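Strazds Tabletop Board > House Rules and Arguments > Replacing lost cubes: stain, dye or just buy new?

jinsol_so
I bought a secondhand copy of Bano at a yard sale. The box said complete. The box was lying. I'm missing 6 of the dark red cubes, which in Bano are the wine, and without wine the whole second half of the game is people standing around a harbor with grain.

The publisher's parts page gives me a 403 error and has done so since February. So I'm making my own. Plain wood cubes are cheap, and I have wood stain left over from a bookshelf. Has anyone done this and ended up with something that didn't come off on their guests?

Yetunde O.
Yes, and the answer is dye. Stain looks lovely in the can and then you get streaks on the end grain, so every cube has two sides that look like a different player's. Fabric dye in hot water, ten minutes, dry them on a rack overnight. Mine have survived three years of my brother-in-law, who eats orange chips while he plays.

ojars_s
Respectfully, no. Dye raises the grain and you get fuzzy cubes. I've handled Yetunde's cubes. They're fuzzy.

Yetunde O.
They are velvety.

ojars_s
Stain works fine if you sand first and wipe it off fast. You do want to see some grain, otherwise you may as well play with plastic. Dark reddish brown is the easiest color to get right because the wood is already halfway there.

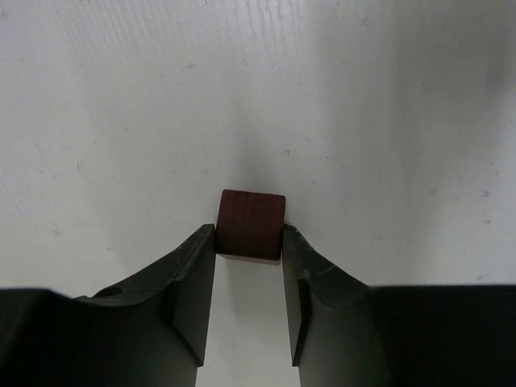

Elina P
Can I ask the unpopular question? Why not use pennies? The rules of Bano don't care what the wine looks like. I've played Jivela with dried beans for every resource and the only problem was that we had soup planned.

jinsol_so
I did think about pennies. But then the rest of the wine is cubes and some of the wine is money, in a game that also has money. I had one evening of that. My neighbor paid his dock fees in wine and we didn't catch it until scoring. He won, and he has brought it up since.

Austra Z. (moderator)
Moving this out of General, where it was sitting between a thread about shelf brackets and a thread about whether Gono is a real game or a spreadsheet. Carry on.

ojars_s
Gono is a real game.

Austra Z. (moderator)
Not in this thread, please.

Elina P
It's a spreadsheet with a nice box.

Austra Z. (moderator)
Elina.

Yetunde O.
Back to wine. Whichever way you go, do a test piece on the same wood. I once dyed a full set for Gono (the spreadsheet) and got a very handsome burgundy on the first batch and salmon on the second. Same packet, different bag of cubes. Also check them under whatever bulb hangs over your table. Under my kitchen light the brown and the red are the same color, and we've had words about that.

ojars_s
For once I agree with all of it. I'd add that matching the originals exactly is a trap. Go a shade deeper than you think you need. The factory cubes in my copy have darkened a lot from handling, and new ones that match today will look pale next to them by next winter. I ended up well into burgundy with a touch of purple, the sort of thing that makes people ask if it's purpleheart.
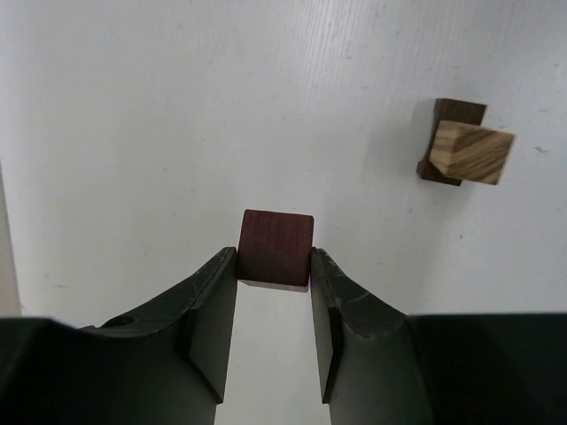 Mine get a coat of clear paste wax after that, buffed with an old sock, and then they sit in a jar for a week. The week matters. I skipped it once and the harbor on my board is still slightly pink at the eastern end.

Elina P
A week in a jar. My beans were ready immediately.

jinsol_so
Okay, report. I tried both, because I'm weak. Stained 3 and dyed 3. The stained ones look better and smell like a garage. The dyed ones came out a bit brown but I can pick them up without washing my hands after. I can't see any fuzz, Ojārs, though I have to say I went looking for it with a flashlight.

ojars_s
Wait until it's humid.

Yetunde O.
Velvety, though?

jinsol_so
A little velvety.

Elina P
So your wine now comes in two colors and neither one matches the rest of the box.

jinsol_so
We're calling it a vintage. There's a proposed house rule that the stained ones are worth an extra point at the last harbor. My neighbor is strongly in favor, so I'm assuming it breaks something.

ojars_s
It does. The player in fourth seat can hoard them from the third round on and there's no way to force a sale. If you want two grades of wine, cap it at one per ship.

Yetunde O.
One per ship is too stingy. Two, and they count against your grain.

Austra Z. (moderator)
Splitting the house rule stuff into its own thread. Please take the grain with you.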